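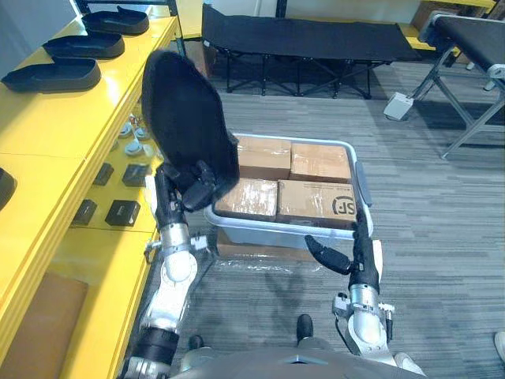 Vol. 2, No. 6 – 6/13/13

Shoe drive, round two

Cledatier wants our old shoes again. In December they took over 400 pairs from the Kennedy Street drop-off, and I still can't find out where most of them went. Karine Cloutier asked them twice and got a brochure. Slippers are on the list this year – fine, but who is buying used slippers? Maëlle Kowalchuk thinks they get shredded for carpet padding. Maybe so. I'd like to see it in writing before I give up my boots. Drop-off is at the side door until the end of the month, pairs only.

We use cookies to improve your visit. Accept | Learn more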